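Refitting the Towers at Prollby: Ebise Dinsa on Processors, Sockets and Paperwork

Interview by Hacer Ersoy

Prondier takes in retired workstations, tests them, rebuilds the ones worth rebuilding and sells the remainder as parts. Its shop at Prollby handled 1,631 towers over the past year. Ebise Dinsa runs the board bench, where machines arrive with the processor already pulled and leave with one fitted, or leave as scrap. She agreed to talk through the work in August, between two pallets from the Cherkaoui contract.

Most of those machines are workstations with a single large board and memory slots on both sides of the processor socket. Dinsa prefers to work on them lying down. "You want the board flat and facing up," she said. "With the case standing you are putting a part into a wall. Anything you drop goes to the bottom of the case, and then you spend the morning looking for a screw under the power supply."

Intake is short. The side panel comes off, the label numbers are entered, and the drives go to a separate locked room for erasure. The processors have been removed by that stage. Prondier grades them apart from the boards, because a good processor in a bad board would otherwise be held up with it. Dinsa said the separation costs time but has cut the number of repeat tests.

"The socket gets the longest look," she said. "I check the cables second. If a cable lies over the socket area, it has to be moved before anything else, or it gets caught when the frame comes down."
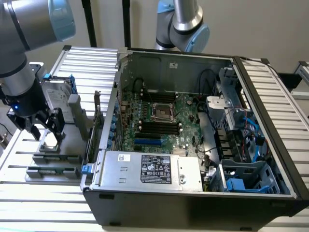

What fails a board

Dinsa keeps a plain list of reasons for rejection. Bent contacts in the socket come first. Old thermal compound that has run past the edge of the processor comes next, then swollen capacitors, then memory latches that will not close. A broken latch alone does not scrap a board at Prollby. It goes into a lower grade and is sold with that slot marked as unused.

Of the last 701 boards she logged, almost 200 were downgraded. She would not call the figure high. "These are machines that sat under desks for years. People kicked them. They were moved with the cards still in, and the slot takes the load. I would be more worried by a batch with no faults, to be frank. I would think we had missed some."

Contacts can sometimes be straightened. Dinsa does it under magnification with a fine pick and sets a limit of six per socket. Past that, she said, the labor is worth more than the board.

She is stricter about dust. Loose dust is blown out before the socket is opened to the air for any length of time, and the case is left to settle before work starts. The heatsinks are cleaned separately. Power supplies are tested on a load tester and are not opened.

Handling the processor

The processors are held by the edges. Dinsa repeated this several times. Skin oil on the contact pads can give an intermittent fault that shows up as missing memory, and a tester can lose half a day swapping modules that were good all along. The pads are wiped with alcohol and a lint-free cloth if there is any doubt.

Markings are read before the part goes anywhere near the board. The shop does not rely on the sticker on the tray. "Trays get mixed," Dinsa said. "The part tells you what it is. Read the lid, compare it with the sheet, then check that the board supports it. Two parts can share a socket and only one of them will start."

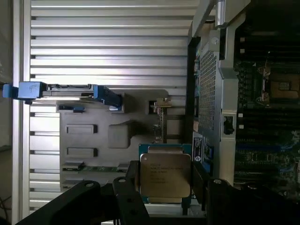 Support depends on the firmware as well as the board. The Cherkaoui machines came with several firmware versions, and Dinsa sorts them by version before any processors are assigned. Boards with old firmware are started once with an early processor, updated, shut down and then given the final part. She keeps a small set of known good processors for this and does not sell them.

Seating itself takes little force. The notches or corner mark are lined up, the part is lowered straight down, and it should rest level under its own weight. If it rocks, it comes out again. "You never push to find out," she said. "The lever is what applies the load. Your hand only puts the part in the right place." She closes the frame slowly and listens for grinding. Some resistance in the lever is normal, and new staff often stop halfway because they think something is wrong.

I asked about thermal compound, a subject on which people in this trade tend to have firm views. Dinsa has fewer than most. She uses one kind for everything, applies a small amount at the center and lets the heatsink spread it. The screws are then tightened in a cross pattern, a few turns at a time.

Every finished machine runs a memory test overnight at Prollby before it goes to the Vovmont warehouse for sale. Failures come back to the same bench with the log attached. Dinsa reseats the processor and the memory, runs the test a second time, and pulls the board if the error repeats. The second log is kept with the first, under the number from the case label.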